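Rellcombe Cold Case Reading Group
Minutes of the meeting, May 2024

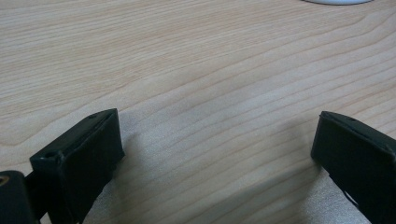
Peixoto

The minutes of the previous meeting were accepted with two small corrections of spelling.

1. The Carnden warehouse case. The group finished the second half of the court file, pages 170 to 329. Most members think that the time of death was fixed too early by the first doctor. One member did not agree and asked that this is written here. The question of the missing van stays open.

2. Request for records. The county office has answered our letter. The copy of the witness statements will cost 3000 copies of credit in the Lodex archive, and we have now only a part of it. It was decided to ask first for the statements of the night guard – the others can wait until November.

3. Contact with families. It was repeated that no member writes to relatives of a victim without agreement of the group.

4. Next case. Two proposals were made, both poisonings. The vote was moved to the next meeting.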